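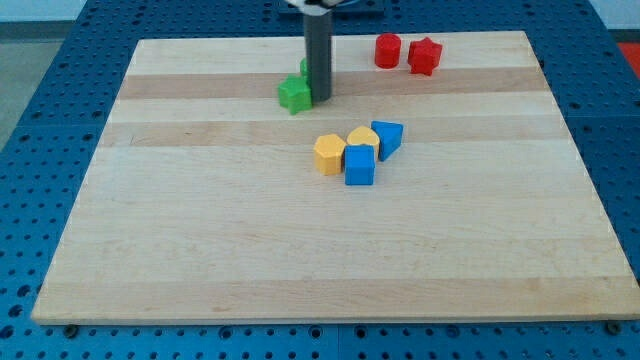

Why Do Cutting Boards Warp? A Home Humidity Project
Roxana Radu and Gheorghița Rusu

We started this project because of the kitchen at Gheorghița's grandmother's house, where every board on the counter rocks when you press on a corner. We wanted to know why, and whether the way you wash and store a board makes a difference. We thought we would have an answer in a weekend. It took us most of December, and we loved it!

Background

Wood takes in water from the air and gives it back again. When it takes in water it swells, mostly across the grain and hardly at all along it. If one face of a board gets wetter than the other, that face grows wider and the board bends into a shallow curve, which woodworkers call cupping. We had both seen this plenty of times without knowing it had a name.

What we did

We cut our test pieces from one maple plank, all the same length and thickness. One group got a coat of mineral oil on both faces, one group got oil on the top only, and the last group was left bare. Each piece had its top face wiped with a wet sponge for 2 minutes, then went on a shelf, either flat or standing on edge. We did this 10 times for every piece, with a full day of drying in between.

To measure the cupping we laid a steel ruler across the piece and slid feeler gauges under it (Roxana's uncle lent us his set, and we got oil all over the case — sorry). We wrote down the biggest gap each time. A cheap humidity meter sat on the shelf the whole time.

What we found

The bare pieces stored flat were the worst by far. Their bottom faces sat against the shelf and the tops dried first, so they curled one way and then the other. The bare pieces on edge did much better than either of us guessed, and a few came back almost perfectly straight by morning.

Oil on both faces helped a lot. Oil on the top only was the real surprise. Those pieces stayed flat through the washing but bent when the air in the room got damp, and the bare side seemed to be doing all the swelling. We got so excited about this that we repeated it with fresh pieces, and the same thing happened again.

Problems

Our sponge was not equally wet every time, and we should have weighed it. The heating also came on at 6 in the morning and dried out the room, so our early readings are lower than the evening ones. We also lost one bare piece to a very determined dog.

What we would try next

We want to test walnut and beech, and compare glued strips with one solid plank. We would also weigh each piece before and after washing. Gheorghița's grandmother now keeps her boards standing up by the window, and we are going back in spring to measure them.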